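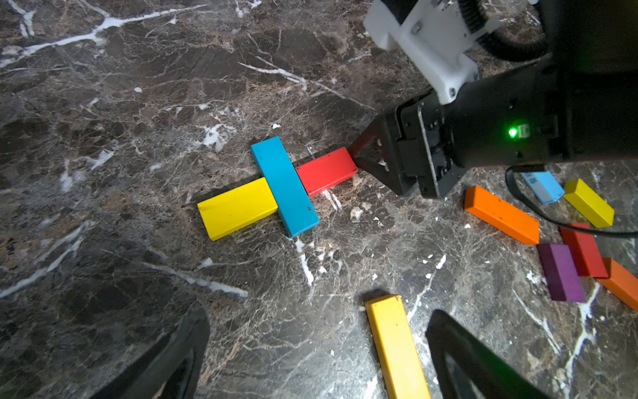

Figure 1. Yellow, blue and red wooden blocks on a dark brown marble tabletop.

Footbridges of the Prendullow Valley – Term Project Report

I picked footbridges for my project as I walk over one every day on the way to school and had never given it a thought. Prendullow has a few old ones and I ended up looking properly at 2, the Kekley bridge and the one at Maes.

Kekley is a plain beam bridge, so it's just a deck sitting on a stone support at each end. It's 18 metres long and was rebuilt in 2000 after the creek flooded and took the old deck away. I did my first visit in May and the water was so high I couldn't get down to see the supports, so I had to go back later on. The handrail is newer than the rest and a different colour, a sort of grey.

Maes is my favourite! It's an arch, and much older – the council sign doesn't give a year and I couldn't find one at the library either. An arch pushes outwards on the banks, so the ends have to be really solid. You can see a crack on the Urholm side that's been filled in with newer mortar.

If I did this again I'd measure both bridges on the same day and bring a longer tape. I'd also like to find out who looks after Maes, as the council never wrote back.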